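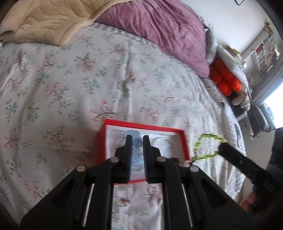
Bracelets tangling in a shallow box

Posted by vedeck12 in Tidying

I keep my beaded bracelets in an open red box with a white inside. They knot together every week. Do I need a divided tray?

tendimville_mo
No. Tip everything out on the bed and sort it there. Thin loops of tiny beads go in first, laid flat. Bigger round beads go beside them, never on top. Anything spiky gets its own pouch.
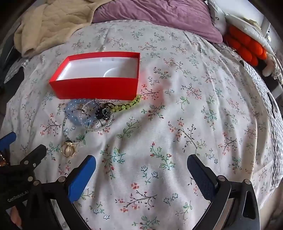 Posted by zoltis700

I hang mine on 2 hooks.

Posted by vincze

Same as above, but check the cords for fraying while they're out.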